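Household Robots, Session 3: House Rules for Recording and Labeling Tidy-Up Tasks
Handout, July 11, 2018
Nivaldo Guerra

Hi all. Most of what I went through in class is below, plus a couple of bits I skipped when we ran over. If you missed it, read this before you touch the Marinho clips, please! The rules are the ones we use in our own lab. They aren't an official standard, and I'll get to the official side in August.

We're on the sofa task now. I picked it on purpose, because everybody thinks straightening cushions is easy and then tries to write down what "straight" means. A person does it while thinking about dinner. A robot learning from that person gets whatever we record and whatever we write next to it, so our sloppiness goes right into its habits (I've watched this happen with towels, and it was not pretty).

1. Say which hand does what

My number one complaint about last session's labels. "Adjusts cushion" tells me nothing. Which cushion? Held where? With a two-armed task you write a line for each hand, always, even if one of them is only hovering. Take the navy cushion with the flower print: the right hand is pressing on its upper right part and the left has hold of the bottom corner. Two hands, two jobs, two lines. If you merge them into "both hands hold cushion," a planner could quite happily squeeze the thing from both sides like an accordion.

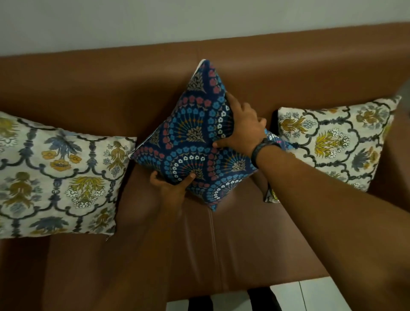 2. Name things so a stranger could find them

Call a cushion by something that stays with it: color, print, size if it helps. "Left cushion" is fine for about as long as nobody moves it, and moving it is the whole task. For matching cushions, like the two cream ones on either side of the navy one, the print won't save you, so give each one a tag at the start of the clip and keep that tag to the end. I don't care if you call them A and B or Fred and Ginger. Just don't swap them halfway.

And keep names plain. One of you wrote "accent piece." Come on.

3. Label what you see, then stop

This is the good-practice rule I'm fussiest about. If a hand is on a cushion, write that the hand is on the cushion. "Patting," "fluffing" and "pushing back" are all guesses when you're working from a single still. You need the clip on both sides before you pick the verb, and if you still can't tell after that, use "contact, purpose unclear." It's a perfectly good label and I won't mark you down for it.

Same with blur. A fast hand smears, and it's tempting to decide it must be touching something. Look at the right hand over the seat, just below the patterned cushion, while the left is flat on the bright blue one. I'd label the left as contact and the right as free and moving. Some of you will want to write "reaching for patterned cushion," and maybe so, but I want to see the next few pictures first.

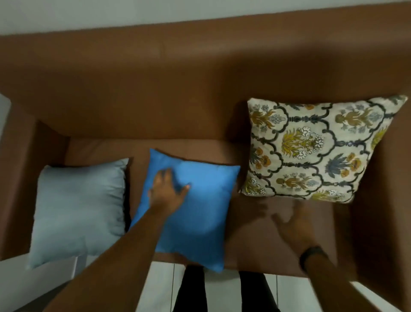

4. Write the finish line before you start

Every task sheet needs an end condition that two people would agree on. For the sofa I accept something like: all 3 cushions on the seat, none hanging over the front lip, each one resting against the backrest. Whether a cushion stands on its corner or sits square is a style choice, so put it on the sheet as one. Don't leave it for the robot to sort out from whoever happened to be tidying.

5. Before any arm moves

Once we go from clips to the real Pedska arm, the human rules come first:

- One person holds the stop button and does nothing else. No phone, no coffee.
- Nobody puts a hand over the seat while the arm is powered. If a cushion falls, stop the arm, then pick it up.
- First run of any new motion is at 30 percent speed, with no exceptions for people who are "pretty sure."
- Check for zipper pulls and loose seams. A gripper finger can snag on them.
- Write down every stop, including the ones that felt silly.

For next time

Label 2 clips from the Marinho folder using rules 1 to 3, then trade with a partner and compare. Where you disagree, don't fix it. Bring me the disagreement, I want to put a few of them up on the board. The Brorkex sheet template has columns for left and right hand already, so use that one and leave the old Desura sheet alone.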